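Hi, and thanks for stopping at the shop page! I'm Ebise Degefa, I run Endale (it's me, a label printer and a lot of cardboard), and this is the page for our **Vendar barley and oat soup mix**, the one I get the most messages about. I've rewritten it for winter, so if you've been here before, the cooking notes are new and the rest is mostly the same with fewer typos.

## Vendar Soup Mix, 6-pouch box

My aunt made a version of this every single week when I was growing up, and I spent most of last May trying to get hers into a pouch. It's cracked barley, rolled oats, split red lentils, dried onion, a little dried carrot and a spice blend that leans on garlic, ginger and turmeric. No bouillon powder, no sugar. Kedir Moges grinds the spices for me in small lots (he's fussy about ginger in a way I've come to appreciate) and the first thing you get when you open a pouch is that smell. I love it. My car smells like it permanently.

It's a thick soup, fair warning! If you're after a clear broth with bits floating in it, try the Druleritz instead. Vendar is spoon-stands-up soup, and by the next day it's closer to porridge and needs a good splash of water to loosen it.

**What's in the box**

- 6 pouches, 80 g each
- One pouch makes one big bowl or two small ones
- A recipe card with the stovetop method and two variations
- Keeps in a cupboard until the date on the pouch, or use within a month once opened

### Cooking it in a small pot

The stovetop directions are on the card, so I won't repeat all of it. But so many of you are students or people cooking at a desk, and the question I get over and over is whether it works in one of those little electric pots. Yes! I do mine that way when I'm packing orders. Rinse the mix if you like (I don't), tip it in, add cold water and stir well before you switch anything on, or the oats settle and catch on the bottom. Start on high, drop to low as soon as it bubbles, and leave the lid tilted a bit. Lentils foam. I have wiped up enough orange foam to be sure of this. 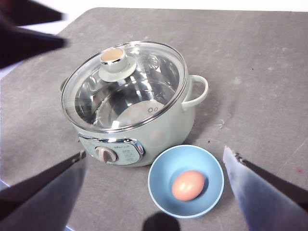
*A small electric pot with a glass lid, good for a single pouch.*

Stir it every few minutes. When the barley is chewy but not hard in the middle, turn it off, put the lid on properly and walk away for a while. The resting is where it thickens up, and I think it's the step people skip when they write to tell me it came out watery. Salt goes in at the end. There's hardly any in the mix on purpose, my mother is watching hers and I got used to it.

Things I put in mine: a spoonful of butter, chopped cabbage, leftover potato, a squeeze of lemon. Kedir puts in a whole green chili and eats it, seeds and all. One customer stirs in peanut butter and I was ready to be rude about that, but I tried it and now I do it too.

### Allergens

Contains barley and oats, so this one has gluten. Packed in a kitchen that also handles sesame and peanuts. The Vullero mix is made with rice and has no barley or oats in it, but it's packed on the same table, so please don't order it if you have celiac disease.

### Ordering and shipping

Boxes go out twice a week. I pack up to 100 a week at the moment, and when they're gone the button goes gray until the next batch. There were 114 of you on the waiting list last time, which made me sit down for a minute! Put your email in the box by the button and you'll get one note when it's back, no newsletter.

If a pouch arrives split, send me a photo and I'll mail another. You don't need to send the old one back. For gift orders, write your message in the notes field and I'll copy it onto a card by hand (my handwriting is okay, Kedir's is better, you can ask for his).

Last order date for the holiday boxes is Dec 5, 2023. Anything after that goes out with the regular January batch.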